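Accueil Maison Cuisine Atelier Sport Astuces

Rechercher sur le site... OK

Préparer sa soirée de draft à la maison : nos petites astuces

Dernière mise à jour : novembre

Dans notre ligue de baseball fantasy, c'est chez moi que tout le monde débarque pour la draft, et avec les saisons j'ai fini par prendre quelques habitudes que je vous livre volontiers, en vrac, comme elles me viennent (et elles me viennent souvent en faisant la vaisselle du lendemain !).

Commencez par le papier. Je sais bien que chacun a ses listes sur son ordinateur, mais une grande feuille scotchée au mur, avec une colonne par équipe, évite bien des disputes au onzième tour. Prenez du ruban de peintre, il s'enlève sans arracher l'enduit. Pour les étiquettes des joueurs, j'en découpe 298 à l'avance, un soir devant la télé, et je les range par poste dans une boîte à œufs : les lanceurs au fond, les receveurs devant.

Pour le repas, oubliez tout ce qui demande un couteau. Je fais des boulettes au four, 18 minutes à 200 degrés, puis je les tiens au chaud dans une cocotte fermée, avec un torchon plié sous le couvercle qui boit la vapeur. Mon ami Lajos Jakab apporte son chou farci, et là, évidemment, il faut des assiettes.
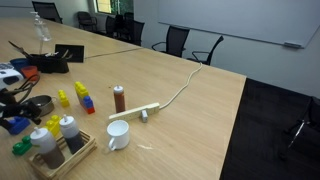

Les doigts gras sur les claviers, c'est la plaie de ces soirées. Posez un gant de toilette humide à côté de chaque place, avec une goutte de citron. Et si une tache de sauce atterrit malgré tout sur la feuille de scores, tamponnez, ne frottez pas, puis saupoudrez de fécule et laissez reposer 40 minutes avant de brosser.

Un mot sur le minuteur : celui de la cuisine fait très bien l'affaire, à condition de le poser sur une soucoupe retournée, la sonnerie porte beaucoup mieux. Luzius Wallner, qui hésite toujours entre deux frappeurs de puissance, a droit à un rappel trente secondes avant la fin.

Le lendemain, photographiez le tableau avant de le décrocher. Je garde les étiquettes d'une année sur l'autre, il n'y a que les débutants à ajouter.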